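Emholm Clinic Opens Saturday Hours for Minor Injuries

July 23, 2023

Residents of Emholm who cut a hand in the kitchen or twist an ankle on the sports field will no longer need to drive to the hospital in Clesten on a Saturday. The community clinic on Greco Street has started a walk-in service for minor injuries, open from 9 a.m. to 3 p.m. every Saturday, except on public holidays.

The clinic was until now closed on weekends. According to its manager, Sigrún Overgaard, 590 people from the town went to the Clesten emergency department last year with injuries which a nurse could have treated locally. Many of them waited more than four hours, and the drive is 95 kilometres in each direction.

"For a parent with a small child and a cut knee, this is a whole day lost," Ms. Overgaard said. "We have the rooms and we have the equipment. What we did not have was the staff for the sixth day."

Two nurses have now been hired for the weekend, and a doctor is available by telephone. The service treats small wounds, minor burns, sprains and insect bites. It also removes stitches, provided that the patient brings the letter from the place where they were put in. Broken bones, head injuries and chest pain must still go to the hospital, and for anything urgent people should call 911 as before.
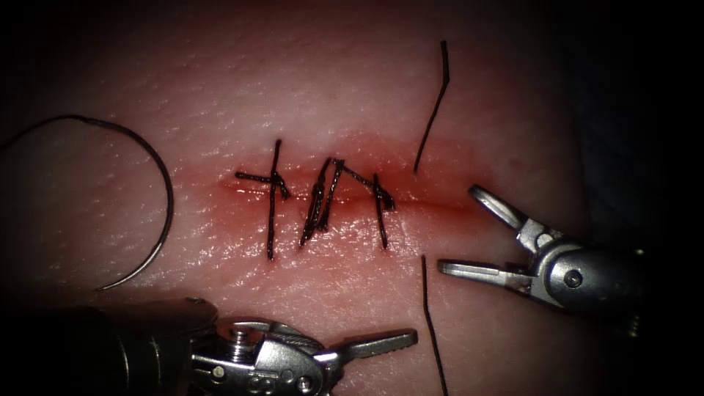 On the first Saturday, July 15, the waiting room was full before ten o'clock. The nurses saw 20 patients, and the longest wait was 50 minutes. Several people came only to ask about prescriptions, which the Saturday team is not able to renew. Ms. Overgaard asks that these questions are kept for the weekday reception.

The first year is paid for by the town, together with a donation from the curling club, whose spring bonspiel collected nearly $1000 for dressings and other supplies. After that the council has to decide if the service will continue. Councillor Mirko Barbieri, who moved to Emholm from Villach in Austria, voted in favour of the plan but would like to see the numbers first.

"It is a good start," he said. "But Saturday is one day, and the harvest does not stop on Sunday. I would prefer that we look at both days in the autumn, when we know the real cost."

Patients do not need an appointment — they should bring their health card and a list of any medicines they take. Parking is free behind the building. The front entrance is closed until the end of July for work on the ramp, so visitors are asked to use the side door, beside the pharmacy. The last patients are accepted at 2:30 p.m.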